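Sirkura is looking for home bakers to join our sourdough diary study

Do you bake bread at home? Do you have a jar of starter living in your fridge, or have you been meaning to get one going for ages? We'd love to hear from you!

Sirkura is a small food research group, and this spring we are starting a study of how sourdough starters change when they move from one kitchen to another. We have a rye starter named Enora that we've kept going for 12 years. She smells like green apples on a good day and nail polish on a bad one, and she has been split and handed out to friends so many times that we've lost track of where she lives. What we'd like to know is what happens to her when she gets there — new flour, new water, new hands, a warmer shelf or a drafty one.

What taking part looks like

You'll get a small jar of Enora in March, along with a bag of whole rye flour and a paper diary. For 30 days you feed the starter on whatever schedule suits you and write down what you did: when you fed it, what flour you used, how high it rose, what it smelled like. Use your own words for the smell. One person in our first trial wrote "wet dog, then pears" and it was one of the most useful notes we got.

You'll bake at least one loaf a week. It doesn't have to be a fancy one. Sandwich bread, flatbread, pancakes and crackers all count, and if a loaf comes out like a brick please write that down too (and tell us if you ate it anyway). At the end you send back a spoonful of starter in the tube we give you, plus the diary.

We'll meet online twice, once in the first week and once at the end. Both calls start at 7 p.m. and last under an hour. If you can't make one, we'll send you the notes.
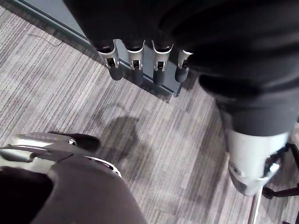
Photo: Dale Gauthier

Who we're looking for

There are places for 21 bakers. We'd like a real mix, so please don't count yourself out if you have never made sourdough before. We're especially keen to hear from people who bake at high altitude, people with well water, and people who bake in a shared kitchen. Last time nearly everybody had the same kind of gas oven and used bread flour from the same two stores!

You need to be 18 or over, live somewhere we can mail a jar to within the US, and have an oven and a fridge. A kitchen scale would be great, but we can lend you one. Sadly this one isn't suitable for anybody with celiac disease or a wheat or rye allergy.

What you get

You keep the starter, the leftover flour and the scale if we sent one. We cover all postage. There's a $30 grocery card when your diary comes back, and you'll get a short report on your own starter and how it compares with the rest of the group. We're also putting together a booklet of recipes from the diaries, and you're welcome to have yours in it, with or without your name.

Your diary is stored under a number, and only the study team can match it to you. You can stop at any point without telling us why.

How to sign up

Write to Harsh Ahuja at the Sirkura study desk, PO Box 782, or use the sign-up form on our Take Part page. Tell us where you live, what you usually bake, and what kind of oven you have. A few lines is plenty. If you already keep a starter, tell us its name — we do read them all out at the first meeting.

Sign-up closes at noon on the last day of February. Everyone who writes in will get a reply, and if we run out of places we'll keep you on the list for the fall round, which will use wheat starters.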